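The Dultimer Steam Iron, After a Winter of Shirts and Quilt Blocks
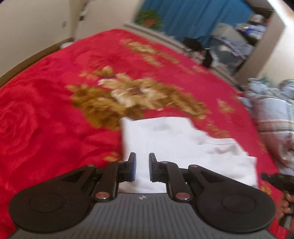

By Paraskevi Sfakianakis
Filed under Laundry & Linens | April | 5 comments

I love ironing. I know how that sounds, and my sister has stopped inviting me to things over it, but give me a basket of wrinkled cotton and a radio and I'm good until dinner. So when my old iron started spitting brown water on a pillowcase I'd just finished, I was sad for maybe a minute and then very happy, because it meant I got to shop for a new one!

I ended up with the Dultimer, the corded one with the long tapered tip. I've had it since the leaves came down, and it has done work shirts, napkins, curtains, a christening gown that made me sweat, and more quilt blocks than I want to admit to. I paid for it myself at Wainwright, the housewares place downtown, where Gareth Whiteley let me lift every iron on the shelf and didn't hurry me once.

Weight first. It's heavy. If you have sore wrists, go hold one before you buy, and hold it out in front of you for a while, because lifting it off the shelf once won't tell you much. I like a heavy iron. My grandmother's could have anchored a boat, and with this one I get the same feeling of the iron doing the pushing while I steer. On thick cotton drill it goes through in one slow pass where my old one took 3 or 4. On a long evening of shirts I do feel it in my shoulder by the end.

The steam is wonderful. There's a constant setting and a burst button, and the burst is strong enough that I've used it on hanging curtains without taking them down (stand to the side, please, it comes out with some force). What I like even more is that the steam turns all the way off. Plenty of irons dribble a little when they're supposed to be dry, and if you piece quilts you know how a damp seam stretches. Carol Hulme, who taught me to press my seams open years ago, borrowed it for a weekend of half-square triangles and gave it back with some reluctance. Her blocks came out beautifully flat. She says the tip is better than the one on her little travel iron, and she's had that travel iron a long time and doesn't say such things lightly.

The tip really is good. It gets in between shirt buttons and right up into the gathers on a sleeve head. It's narrow enough that you have to watch it on loose weaves, though. I caught a thread on a linen runner the first week and pulled a line halfway across. My fault, I was going too fast, but a rounder tip would have slid over it.

Now the water tank. The fill hole is too small and it sits at an angle, so even with the little cup that comes in the box I get water down the side every time. I've switched to an old squeeze bottle from a ketchup set and that works much better. The tank holds enough for five shirts with the steam on medium, maybe one more if they're short sleeved. I wish it held more.

The cord is long and it swivels, hooray. The dial is on top under the handle, and the numbers are printed in gray on gray, so I put a dot of red nail polish at the cotton setting and another at wool. The auto shutoff kicks in a bit early for my taste. If I stop to pin something it has often gone to sleep by the time I look up, and then there's a wait while it warms again. For a forgetful person that would be a plus. Bláthnaid Hanrahan bought the same model on my say-so and the shutoff is her favorite thing about it, so there you go.

I also tried the Clurngate before settling, on loan from Ok-hee Han, who does alterations out of her front room. It's lighter, it glides like butter on silk, and the tank is easy to fill. If I mostly ironed blouses I'd have bought that one. But it just doesn't press. I went over a set of dinner napkins with it twice and the fold lines from the drawer were still there, and with the Dultimer they were gone. Ok-hee keeps both on her table now and swaps between them, and if you sew for a living that's probably the way to go.

A word about what goes under the iron, since it matters as much as the iron itself. I use a Plilard wool mat on top of the board for quilting, and for anything dark or fussy I lay a plain white cotton cloth over the top and press through it. Don't buy a fancy pressing cloth. A piece of worn-out sheet, washed many times, is the best thing in the world for this. Just make sure it was never treated with anything, and rinse it well, because old starch will scorch and then it prints onto your good trousers. Ask me how I know.

Cleaning has been easy so far. I empty the tank when I finish and stand the iron on its heel until it's cool. The soleplate has one small scratch from a zipper and it hasn't snagged on anything.

So would I buy it again? Yes, and happily. I'd fix the fill hole and print the dial in a color people can see, and I'd leave everything else alone. If you like a light iron get the Clurngate, and if you like some heft under your hand, try this one. I've got a stack of tablecloths waiting for the spring lunch and I'm looking forward to every one of them.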